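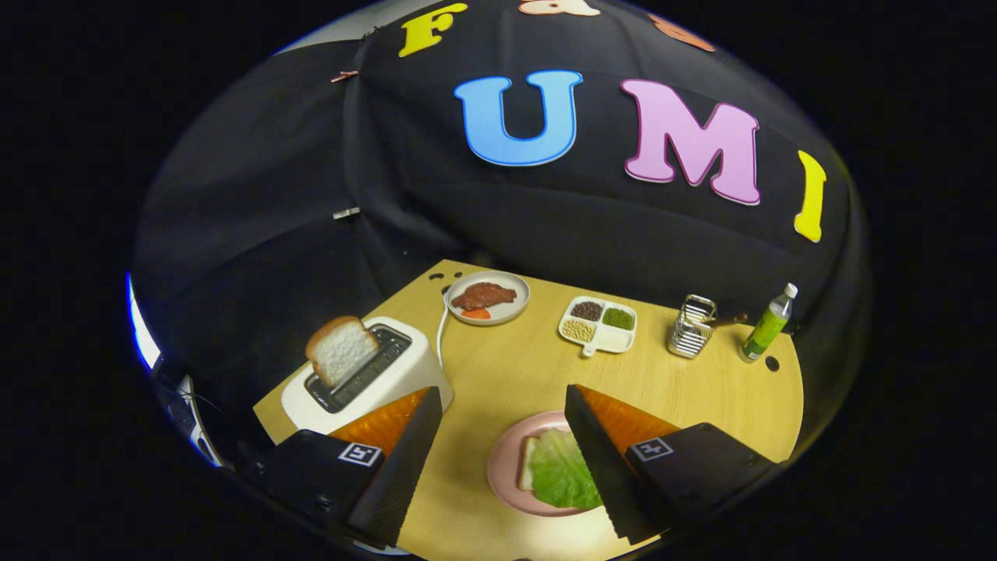 March, evening, after everybody went home

Writing this up while it's fresh, because last month I told myself I'd do it the next morning and then of course I couldn't read my own scribbles. Naima, Driss, if you're catching up on the club notebook before the next session, the short version is that the breakfast table is in good shape and our sandwich run is coming along, and the long version is below (sorry, you know me).

We settled the table for the kitchen task. Toaster on the left with a slice of bread standing in it, the plate with the toy steak and the carrot slice behind it, then the divided tray with the beans, then the wire basket, and the green drink over by the right edge. The pink plate goes front and center, and that's where the sandwich gets built. Please leave it there! Sherif and I went back and forth on whether to start the lettuce on the plate or off to one side, and we went with on the plate for now, bread underneath, so the newer kids can practice the lift before they have to worry about the carrying.

The lettuce is the hard part, and I love that it is. Pallavi spent most of the afternoon on it and she has a much gentler hand than I do. What she found is that if you come down with the fingers wide and close slowly, level with the plate, you get the leaf and leave the bread alone. If you come in steep you get both, or you pinch the rim of the plate and the whole thing skates toward you. I skated it twice in a row with everybody watching, so there's my contribution to science.

We got 28 good demonstrations today. The goal we wrote down in the fall was 200 before the Grotbridge meet, and counting what we had already we're not as far off as I'd feared, although a good many of the early ones were made with the old table layout and Orest thinks we should throw them out. I'm inclined to keep them in a separate folder and train with and without, just to see. Orest, I know, I know. We can argue about it over pizza.

Beans: the tray has one compartment left empty, the lower right, and that's on purpose. The second task is going to be moving beans into it from any of the others, and I'd like the students to choose which. The pale soybeans are my bet for the easiest to see, and the dark ones will be a good test later. Nothing recorded for this one yet.

Things that went wrong, so we remember them:

The toaster cord. It runs from the right side back toward the steak plate, and one of the boys hooked it coming across for the carrot and pulled the toaster a good way over. We need to tape it down or route it off the back.

Nine of today's takes were started before the sync beep. I've marked them in the log and they can probably be trimmed, but let's say the start call out loud from now on, all of us, me included.

The script from Todura that checks the recordings choked on two files and I couldn't tell why. Pallavi has copies.

For next time: tape for the cord, a second bag of toy bread if Driss can find where we put it, and somebody please charge the laptop that lives in the Alaoui cabinet. Sherif wants to try the steak onto the pink plate with the younger group – it's stiff and chunky and it should give them a quick win before they meet the lettuce. I think that's a lovely idea, and I've put him down for the first half hour.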